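Soliman Manipulation Data List
Subject: Re: Footwear collection, protocol for the second phase
Date: 2026-10-14

Members of the list,

The message below was circulated by the Vodach group last week. It is quoted in full for the benefit of sites that joined the list afterward.

> Dear colleagues,
>
> We have reviewed the first phase of the footwear set and have two
> concerns. First, the written instructions allow an operator to begin
> an example with the shoe in any position, but most of the examples we
> received begin with the shoe in nearly the same place. Second, sites
> do not agree on when an example is over. Some stop when the lace is
> through the last eyelet. Others continue until both arms are back at
> rest. We would ask that both points be settled before any site begins
> the second phase. We would also like to know whether failed attempts
> are to be kept.
>
> Vodach data review

The coordinating office has discussed these points with Hanenix and Grirkier and is now able to respond.

On starting positions, we agree that the first phase was too uniform. The target for the second phase remains 800 examples in total, divided equally among the 4 participating sites, so that each site will contribute 200. Within its share, each site is asked to change the position and angle of the shoe before every example. Operators should not return the shoe to a taped mark or a remembered spot. Canvas shoes change shape when they are handled, and the collar in particular may fold inward or stand open. These differences are useful to the learning system and should be left as they fall.

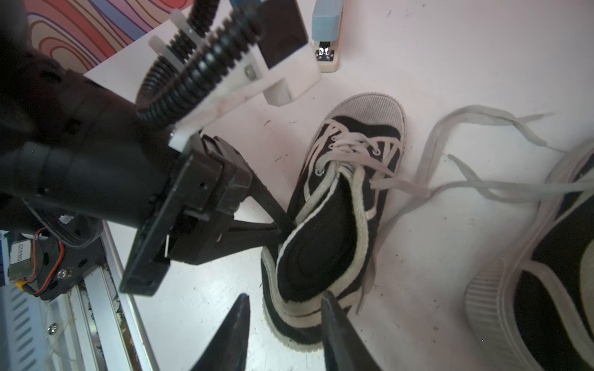
The same principle applies to laces. A lace may be fully threaded, partly threaded or separate from the shoe when an example begins, provided that the starting condition is entered in the log. The log sheet used in the first phase had a single field for "shoe state," and many entries there were too brief to use. The revised sheet has separate fields for the lace, the tongue and the insole. Sites that record insole handling should enter it as its own task, even when it takes place in the same session as lacing. Mixed entries from the first phase will be sorted by the coordinating office, and no action is required from the sites.

On the end of an example, the rule is as follows. An example ends when the arms have released the shoe and every other item and have moved clear of them. It does not end when the task appears complete. Policies trained on the early portion of the set at Grirkier often finished the movement correctly and then held on to the shoe - a fault we attribute to recordings that were stopped too soon. Operators should let the recording run for 3 seconds after the arms are clear and then stop it.

On failed attempts, all of them are to be kept. An attempt in which a finger slips from the collar, or in which one arm blocks the other, is to be uploaded with the outcome marked as "failed." An attempt in which the operator recovers from an error and finishes the task is to be marked as "recovered." Please do not trim the recording to remove the error. Examples should be discarded only if a camera stream is missing or the arm positions were not saved.

Sites are also reminded that wrist and fixed camera views must be uploaded together. Hanenix found a number of first-phase examples in which one view had been sent without the other, and these could not be included. Camera mounts should be checked at the start of each session and again after any change to the arms. 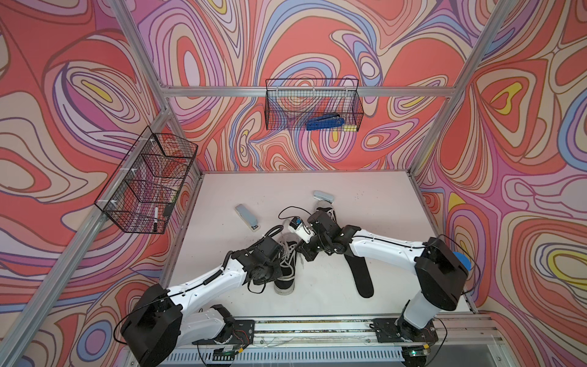 Grirkier supports the rule on failed attempts but asks that "recovered" be defined more closely before collection starts. Our operators often adjust a grasp two or three times in the course of a normal example, and they do not regard this as an error. If every small adjustment is marked, the label will cover most of our share and will tell the training group very little. We suggest that it be used only when a shoe, lace or insole has been dropped, or when the operator has had to repeat a completed step. We have no objection to the other points and can begin as soon as the revised log sheet is available.

The coordinating office accepts this wording, and it will appear in the revised protocol. Further comments should be sent to the list, with the section number in the subject line. Collection under the new protocol is planned to close in December, and sites that expect to need more time should notify the office before they begin.

Coordinating Office
Soliman Manipulation Data List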